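Mural notebook, Londberg wall, January, 4 p.m.

Primer down, all 7 coats of opinion included. Golnar Golestani wants the Nurmi blue; I have 90 ml of it and a wall. 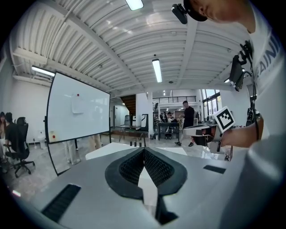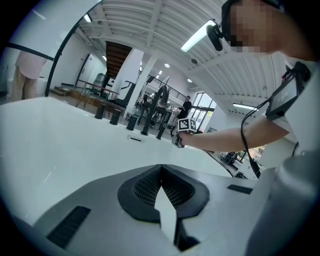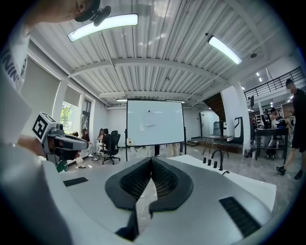
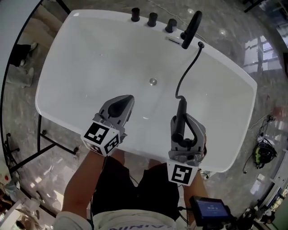 The tub is in the last one.

Tested Prendon black on scrap. Dries brown, like everything Prendon sells as black. Grid redrawn at 4 inches - the old one leaned left. Nuvell has paid for one artist and expects around 500 guests at the unveiling. Ask Golnar who's buying tape.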